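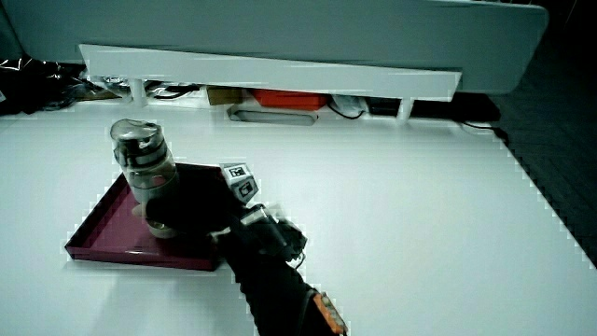
I have become a person who loves tap water, and I would like to make the case for it while I still have the energy of a convert.

For most of my life water was what I drank when there was nothing else. Then I moved to Funbridge, rented the top half of a house on a hill, and on the first night filled a glass at the kitchen sink and stood there drinking the whole thing. It was cold and a little chalky and it tasted like somewhere! I had another one. I've been going on about it to my friends ever since (they are patient people).

What I want to argue is that we should talk about town water the way we talk about bread or tomatoes. It comes from a place. Funbridge water comes up from wells under limestone, and it leaves a white ring in my kettle that I scrub out with vinegar every couple of weeks. Bimville, one valley over, drinks from a reservoir, and its water is so soft that soap won't rinse off your hands. Tea made with it is bright and thin. Tea made with ours is darker and gets that odd film on top if you let it sit. I have cousins in Bimville who think our tea is undrinkable, and I think theirs tastes like a rumor, and we have had this fight at every family dinner for years. I wouldn't give it up for anything.

Last January I signed up for a tour of the Funbridge waterworks. I expected pipes, and there were pipes, but there was also Jeptoo Khaemba, who runs the lab there and who has tasted the town's water every working morning for longer than I've lived here. She tastes it at room temperature from a plain glass, because cold hides things. She told us that in late summer she gets a faint earthiness, like a beet, before the instruments pick up anything worth noting. Then she poured us each two glasses, one drawn that morning and one left open overnight, and asked which was which. Everyone got it right. A whole room of people who would have sworn that water has no taste!

The town has 2,112 connections and 62 miles of main, and some of that pipe was laid by people whose grandchildren are on the crew now. I find that thrilling. A crew goes out at two in the morning when a main breaks on Nair Street, and by breakfast the rest of us are filling coffee pots and grumbling that the pressure is a bit low. My bill is $55 in a heavy month. For that I get every bath, every pot of beans, every tomato plant on the back steps, and as many glasses as I can drink.

I know not every town can say this. Some people have good reason not to trust what comes out of the faucet, and telling them to cheer up and enjoy it would be an insult. If your water is brown or smells wrong, you should be loud about it, and the rest of us should be loud with you. But I think affection helps there too. People defend what they've learned to notice. When Savorstead wanted to put off replacing its old filters, 200 people came to the meeting, and a good many of them stood up to talk about taste. They talked about their coffee. One man talked about his sourdough for so long that he had to be asked to sit down. The filters were replaced.

So here is my small request. Tonight, pour a glass from the tap and leave it on the counter until the chill is gone. Drink it slowly, with nothing else in your mouth. Then do the same thing at your sister's house, or at the motel on your next trip, or at the drinking fountain in a park you've never been to. Write down a word or two if you're the type. Mine for Funbridge are "chalk" and "pear skin," and I will admit that the second one took me a few months and that my cousins laughed at it.

They're coming over next month. I'm making two pots of tea, and they've promised to bring a jug from home.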